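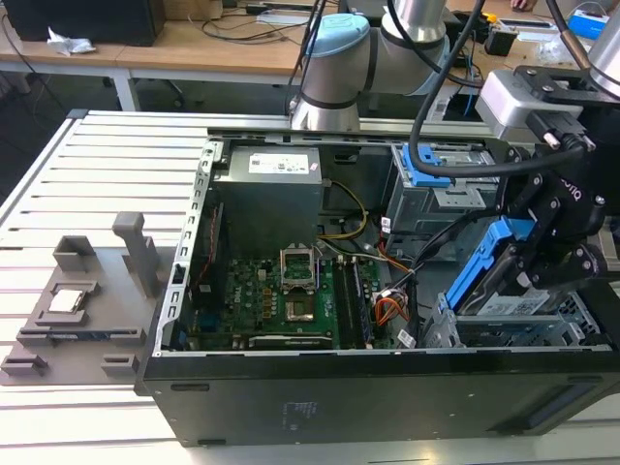 Para Jingyi Xue, a pergunta que as instituições deveriam fazer antes de qualquer compra é quanto tempo ainda pode durar o equipamento que já possuem. A observação, enviada por escrito à redação, resume uma discussão que ganhou espaço entre gestores de escolas, bibliotecas e serviços municipais: o destino dos computadores de mesa retirados de uso.

No município de Wadmont, a matéria passou a ser tratada como política pública. O programa Julari, instituído em abril de 2024, estabelece que nenhum computador pertencente à administração local seja encaminhado à reciclagem sem avaliação técnica prévia. A norma alcança 2135 máquinas, distribuídas por escolas, postos de saúde e repartições, e prevê três destinos possíveis: a recolocação em serviço, o aproveitamento de componentes e, esgotadas as alternativas anteriores, a entrega a um reciclador licenciado.

Até a adoção do programa, cada secretaria decidia por conta própria. Algumas guardavam os equipamentos em depósitos durante anos; outras os incluíam em leilões de bens inservíveis, com mobiliário e material de escritório. O inventário preparatório revelou que faltava registro de baixa para 510 computadores, situação que dificultava tanto a prestação de contas quanto o controle dos dados armazenados nos discos.

A proteção desses dados ocupa boa parte do regulamento. Antes de deixar o setor de origem, cada unidade recebe um número de acompanhamento, e o responsável assina um termo em que declara a natureza das informações ali tratadas. Os discos provenientes da rede de saúde seguem procedimento próprio e não podem ser reaproveitados fora dela. Nos demais casos, admite-se a reutilização após apagamento certificado.
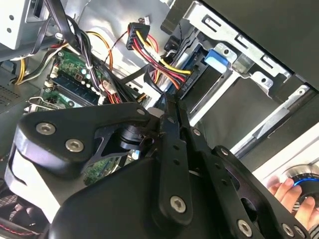

A etapa seguinte é a triagem dos componentes. Memórias, fontes de alimentação e processadores são catalogados segundo a compatibilidade e passam a compor um estoque comum, ao qual todas as secretarias têm acesso. O sistema de consulta, denominado Beltano, permite que uma escola solicite um módulo de memória sem abrir novo processo de aquisição. Quase 1350 peças foram cadastradas na primeira fase, e as memórias lideram os pedidos.

Os equipamentos recondicionados são destinados prioritariamente às bibliotecas de bairro. A Biblioteca Dufour, a maior delas, substituiu os terminais de consulta ao acervo e ampliou o horário de atendimento da sala de informática. Em agosto, a instituição abriu inscrições para um curso introdutório de manutenção, com 200 vagas gratuitas, reservadas em parte a alunos do ensino médio noturno.

Persistem dificuldades. Modelos de fabricantes distintos adotam formatos próprios de placa e de fonte, o que limita a troca de peças e obriga a manter estoques separados. Parte dos computadores mais antigos já não recebe atualizações de segurança para o sistema operacional original, e a migração para sistemas de código aberto exige treinamento dos servidores. Há ainda a questão do consumo de energia, que o regulamento manda considerar na avaliação técnica, mas para a qual não fixa limite.

Uma proposta de revisão, em análise pela administração, prevê a definição desse limite e a inclusão de monitores e impressoras no inventário. O texto também determina que os novos contratos de fornecimento exijam a disponibilidade de peças de reposição durante toda a vida útil declarada do equipamento.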